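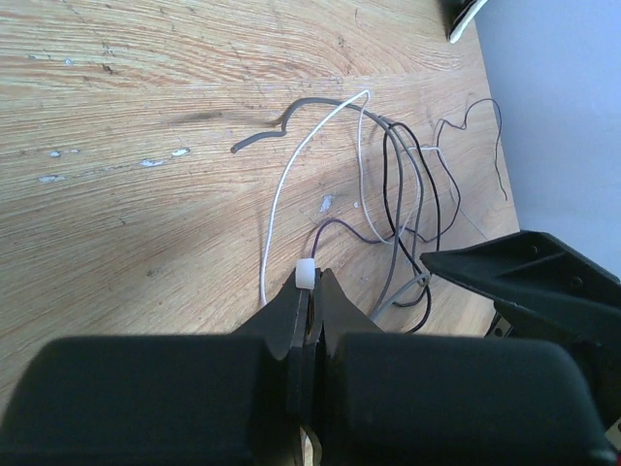

Figure 3. Loose wires of assorted colors and thicknesses on a wooden tabletop.

3.2 Collection of small cable waste from households

The second part of our study concerns the short cables and wires which people keep at home after the device is gone. In the earlier survey in Surkholm (Section 3.1) we asked only about complete devices, and several respondents wrote in the free comment field that they did not know where to put the wires. We therefore prepared a separate questionnaire on this subject and sent it in April to all 2,301 households in the district of Desora. The questionnaire had 5 questions and fitted on one side of a sheet. A paper bag was enclosed, and the household could return it filled or empty to the collection point beside the Hamada station.

In total, over 400 questionnaires came back. From these we selected 200 for a follow-up by telephone, in such a way that the share of apartments and detached houses was the same as in the whole district. The calls were made in the evening by Hinata Higuchi, who also translated the answers into English. Respondents who did not answer after the third call were replaced by the next household on the list.

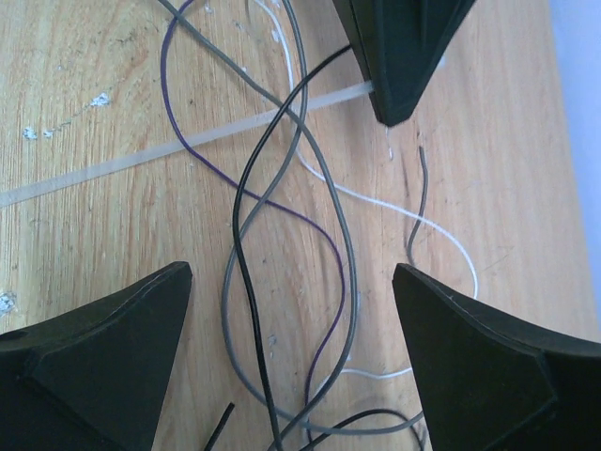
The most frequent reason for keeping wires was that they might be useful later. It was given by older and younger respondents alike, which is different from what we expected. The second reason was uncertainty about the rules. In Desora the printed waste calendar mentions "electrical appliances" but does not say if a wire without an appliance belongs to this group. Many respondents had understood that it does not, and they put the wires in the drawer – or, less often, in the general waste.

We also asked how far people would be willing to carry such a bag. Here the answers depend strongly on habit. Those who already bring glass and batteries to the Rirnora center did not see the distance as a problem, while the others preferred a box in the entrance of the building or in a shop. This agrees with the pattern described for complete devices in Section 3.1.

Two limits of the method should be mentioned. First, households that returned the questionnaire are probably more interested in recycling than the average. Second, the word "wire" was understood differently by different persons, and some of them included chargers and extension cords. We did not correct these answers, but they are marked in the data table and the totals in Section 4 are given both with and without them.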